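Checking the Grip After a Hand Change
Landomel Handling Cell, Procedure 2

This procedure applies whenever the hand on the Landomel arm has been removed, cleaned or replaced. Allow 40 minutes. Staff who have not been signed off by Jovita Rosales must work with a qualified operator.

Before you start

Press the emergency stop and confirm that the controller shows the arm as disabled. Wipe each finger with a dry, lint-free cloth. Inspect the joints for grit, and report any split in the finger covering to Kane Hoani before going further.

Setting up

1. Spread the dark cloth over the tabletop and pull out the larger folds.
2. Lay the cable on the cloth with enough slack for the wrist to turn fully in both directions.
3. Release the emergency stop and home the arm. Keep clear of the table until the homing message disappears.
4. Open the hand and load the Enamel grip profile. Set the force limit to 20 percent.

Running the check

5. Place a firm, unbruised apple on the cloth and set a clean plate to its right.
6. Start the pick routine at low speed. The upper fingers should close over the top of the fruit, with the lower finger supporting it from beneath.
7. Pause the routine once the apple is clear of the cloth.

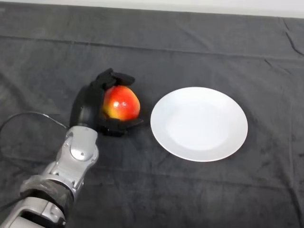

Apple held just above the cloth, with the plate to the right of the hand.

8. Hold the pause for 2 minutes. If the fruit slips, lower the arm, raise the force limit one step and repeat from step 5.
9. Resume the routine and let the hand release the apple onto the plate. Examine the skin for dents.
10. Save the profile and enter the final force limit in the cell log.

If the controller reports fault 530, disable the arm and reseat the cable connector before restarting. Repeated faults should be referred to Thomas Parisi.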